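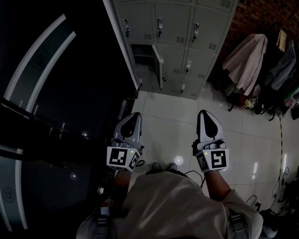 年末になると「捨てれば人生が変わる」という話が増える。今年もそうだ。書店の入口には片付けの本が積まれ、テレビをつければ誰かがクローゼットの中身を床に全部出している。私はこの手の話をあまり信じていない。信じていないくせに毎年少しだけ気になって、少しだけ試して、たいてい後悔する。

2019年12月

今年試したのは、Zonportという収納用品の通販サイトが配っている「26日間片付けプログラム」である。無料。登録すると毎朝メールが届き、その日に手をつける場所が指定される。初日は財布、二日目は玄関の靴、三日目は冷蔵庫の扉側。なぜ26日なのかはどこにも書いていない。問い合わせるほどのことでもないので放っておいたが、習慣の話になるとみんな半端な数字を出してきて、半端なほど根拠がありそうに見えるから困る。

財布はまあ、よかった。期限の切れたポイントカードが出てきて、薄くなった。これは認める。

怪しくなってきたのは一週間を過ぎたあたりで、メールの下のほうに商品の案内がつくようになった。引き出しを空にした日には引き出し用の仕切り。流しの下を空にした日には伸縮式の棚。棚は税別3,843円だった。物を減らすためのメールが物を売りに来る。商売なのだから当然といえば当然で、怒るようなことでもないのだが、文面が「今日もよくがんばりましたね」で始まるのがどうにも引っかかる。まだ何もしていない朝の六時に届くのだ。

それから、やたらと出てくる「一年使わなかったものは不要」という決まり。あれは誰が決めたのだろう。うちには喪服がある。一年以上着ていない。着ないで済んだのだから結構な話で、だからといって捨てたら次に困る。土鍋の大きいほうも、電球の替えも、浸水したときのための長靴も同じである。使わなかった年の数で物の価値を測るなら、消火器など真っ先にゴミになってしまう。プログラムの十日目には「例外は三つまで」とあって、私はそこで声を出して笑った。例外が三つで収まる家に住んでいる人は、そもそもこんなメールに登録しないと思う。

反論もあるだろう。細かい理屈をこねて結局捨てられない人間の典型だと。その通りかもしれない。ただ、以前に一度、私はかなり真面目にやったことがある。そのときは勢いで本を58冊、まとめて古本屋に持ち込んだ。ついた値段は1,000円札一枚でお釣りがくる額で、翌年そのうちの何冊かを買い直した。絶版になっていた一冊は、いまだに見つからない。山陰の鉄道の駅弁について書かれた薄い本で、読み返すのは三年に一度くらいだった。三年に一度は読み返していた、とも言える。

体験談もよく見かける。捨てたら仕事がうまくいった、よく眠れるようになった、痩せた。仕事がうまくいって気分のいい人が部屋を片付けた、という順番だって同じくらいありそうなのに、そちらの話はまず出てこない。片付けたけれど特に何も起きなかった人は体験談を書かないから、読む側には景気のいい話ばかりが残る。なので私が書いておく。今のところ何も起きていない。睡眠はむしろ減った。メールが六時に来るせいだ。

では片付けは無駄かというと、そこまで言うつもりはない。床に物がないと掃除機がかけやすい。探し物が減る。このくらいの効果なら私も信じる。気に入らないのは、掃除機がかけやすくなるだけの話に人生を持ち出してくるところで、大掃除は大掃除のままで十分ではないか。昔の家では窓を拭いて、換気扇を洗って、障子を張り替えたら終わりだった。障子を張り替えて生まれ変わったという人を、私は見たことがない。

結局、プログラムは十七日目でやめた。その日の指定は「思い出の品」で、手紙を写真に撮って現物は処分しましょう、とあった。手紙の箱を開けて、読んで、ふたをして、押し入れに戻した。それで半日つぶれた。配信停止の手続きは思ったより面倒で、理由を選ばされる。「片付けが完了したため」という項目はあったが「納得がいかないため」はなく、仕方なく「その他」にした。

残りの年内にやるのは換気扇と風呂場の目地、それから網戸。網戸は寒いので春に回すかもしれない。引き出しの仕切りは、牛乳パックを切って作った。見た目はよくないが、電池と輪ゴムが混ざらなくなった。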